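Mint cuttings went black at the bottom, what did I do

posted by Garnivell

Took cuttings off my moms mint last month, 14 of them, stuck them in a glass of tap water on the kitchen windowsill. Window faces east. First week fine, perky, even got tiny white bumps on a few stems. Then went away for a long weekend and came back to mush. Bottom inch of most of them black and slimy, smells like a pond. Four still look ok-ish on top.

Is it the water? Too many in one glass? Can I save the four or start over. Also its November here so not much light, maybe thats it. Never had trouble with basil, same window, same glass.

Beat Ruchti

Too many in one glass, yes. And I bet you left leaves under the water. Those rot first and take the stems with them. Strip everything below the waterline, every leaf, even the tiny ones.

For the four you have left: cut above the black part, well above, into clean green stem. Cut just under a leaf node, thats where roots come from. If there's any brown in the middle of the stem cut again. Wash the glass with hot soapy water. Two per glass max, couple inches of water, change it every other day. Don't top it up, dump it and refill.
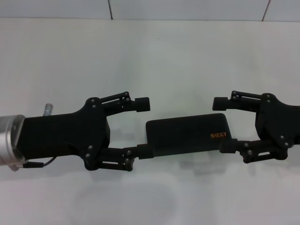 Room temp water by the way, not straight from the cold tap. I fill a jug the night before and leave it out. Roots on mine usually show by day 10, in winter more like 18. Once theyre an inch long pot them up, dont wait for a big tangle, the long water roots snap when you plant them and then the plant sulks for weeks.

Light is not your main problem. Mint will root in a pretty dull spot.

Lukumay

skip the water. put them straight in damp potting mix, plastic bag over the top, done. never lost one

Sesunov

Wouldn't say never but I do it that way too. Couple things though, open the bag every day for a few minutes or you get gray fuzz. And pinch off any flower buds. Small pots, the little yogurt size with holes poked in, big pots stay soggy too long.

If the four don't make it just go back to your moms plant and dig up a bit of runner with roots already on. Mint spreads like crazy, she wont miss it. Piece as long as your finger, lay it flat, half inch of soil over, water. Way less fuss than cuttings this time of year. Keep it in its own pot tho, do NOT put it in with the basil, it'll take over the whole thing by spring.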